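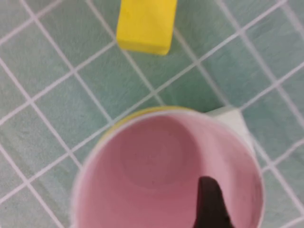

How often must the handheld consoles in the games room be inspected?
Each console is inspected monthly, and again after any reported fault.

Games Room Equipment Checklist – December
Inspected by: Nele Wendt
Consoles on register: 34

1. Casings free of cracks – Satisfactory.
2. Batteries show no swelling – Unit 20 withdrawn. Rear panel lifting at one corner.
3. Chargers are the Luminier type supplied – Two others removed from the drawer.
4. Charging cabinet vents clear – Satisfactory. 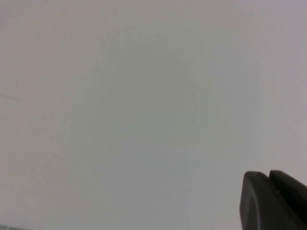 Plain surface, light grey.

5. Headset cables intact – One frayed at the plug. Replacement ordered from Fekano.
6. Memory cards labelled – 43 checked, all labelled.
7. Cabinet locked at closing – Key log not signed on one evening. Staff reminded.

Unit 20 is not to be charged or lent until cleared in writing by Ama Nartey.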